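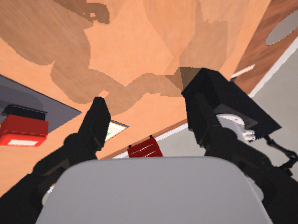

Simulated view from the wrist camera, gripper open over the bench.

The packing bench at Kutstead has been running with an arm on one of its stations since March. I was asked by a couple of people at other sites how it went, so these are my notes, mostly on the parts that affect the staff. The controller and the arm came through Plinar. The simulation package is called Prellow. I have no connection with either beyond having to keep them working.

First, the job itself. Kutstead sends out small mixed orders: boxed parts, a printed card, sometimes a larger item that has to go in first. Before the change, a packer picked everything by hand from the bench, checked it against the order sheet and put it in the carton. The arm now does the picking for orders of up to 8 items. Anything larger, and anything with a soft bag in it, still goes to a person. The catalogue holds 2833 lines and the arm is cleared for a part of that, which grows as items are tested.

Every new item goes through Prellow before it goes near the real arm. Somebody enters the measurements, sets the weight and the surface, and runs the pick from several starting positions. The wrist view matters more than the overhead view at this stage. With the jaw open and pointing at the table, the fingers take up a good deal of what the camera can see, and a flat card lying between them can be partly hidden behind a fingertip at the moment its position is wanted. The arm also throws a wide, soft shadow over the wood. We had shadows switched off for the first month to save rendering time. The results looked very good and were worthless. Real picks on thin cards failed often, and the failures stopped being a puzzle once the shadows were back on and the simulated arm began failing in the same places.

Small boxes are easy. Cards are hard. A card flat on a table offers almost nothing to grip, and two rigid fingers closing on it will usually push it along. Our present answer is to slide it to an edge and take it from there, which is slow. A packer does it with a fingernail.

That brings me to the people. There were 21 packers on the bench before the arm and there are 21 now, though the shifts are arranged differently. Two of them, chosen from those who asked, spend half their hours on item entry and simulation. Josué Marinho was one of these. He had packed for years and knew which cartons arrived with bowed sides and which labels peeled, none of which was in the supplier data. Most of the corrections to our item models in the first weeks came from him. His pay grade was changed in the summer, later than it should have been. If you are planning something similar, settle the grade before the work starts. The new duties were treated as a trial for so long that they had become the normal job before anyone wrote them down.

For the other packers, the change is mainly in what reaches them. The simple orders have gone to the arm, so a packer's hour is now filled with the awkward ones. Orders per hour fell on the manual stations and management at first read this as people slowing down. It was a fault in the measure. We now weight each order by item count and type, and the old hourly target has been withdrawn. The complaint I hear most is about tiredness: the simple orders used to be a rest between the difficult ones. Rotation every 2 hours has helped a little. I do not think it has solved it.

There is also the matter of stops. When the arm drops or misses an item it halts and calls for someone, and that someone is whoever stands closest. For a while this meant the same person at the neighbouring station took nearly every call on top of a full workload. Calls now go to a named person on each shift, with a lighter share of orders.

Yazzie, our sister site, wants to put in the same set-up next year and has asked for our item models. They can have them, but their bench is a different height and their lighting comes from one side, so the tests will need running again. I have told them to allow more time for cards than they think reasonable.

Still open on our side: the finger pads, which wear unevenly, and a reliable way of spotting two cards stuck together. The current check is by weight, and the scale is not fine enough for the thinnest stock. A replacement is on order. I will add the readings here when I have them.

Posted Dec 24, 2023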